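Terholm Districts FAQ

Fan-kept answers about the map of Terholm, the city in Drukavari. Corrections welcome, if you bring a save file or a screenshot.

Is Prundurard really based on a real neighborhood?
People keep saying so. The only source I've found is a forum post that quotes another forum post. The row houses and the canal could come from a dozen port towns. Until a developer says which one, I'm leaving it off the page.

How many districts are there?
The in-game map labels 16. The strategy guide lists two more, but those names never show up when you drive through, so I don't count them.

Who controls Girard?
The Canal Crew, up to mission 70. After that the game says the area is "contested," which in my saves means the same guys standing on the same corners in different jackets.

Can you go inside the houses?
A few. Most doors are painted on. The interiors that do load are sparse, and the claim that every one of them hides a clue looks like wishful thinking to me.
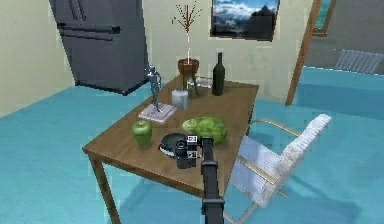
Is there a secret tunnel under the Girard rail yard?
I doubt it. Ravindran Iyengar walked the whole fence line and fell through the ground once, near the water tower. Falling through the map is a bug. The video with the tunnel entrance is from a modded copy.

What does the number 1188 on the Prundurard bridge mean?
No idea. Theories include a birthday, a door code and a cut mission. I tried it on every keypad I could find and none of them took it.

Does the district change at night?
Traffic thins out and the market closes. The "ghost tram" is a regular tram with its lights failing to load.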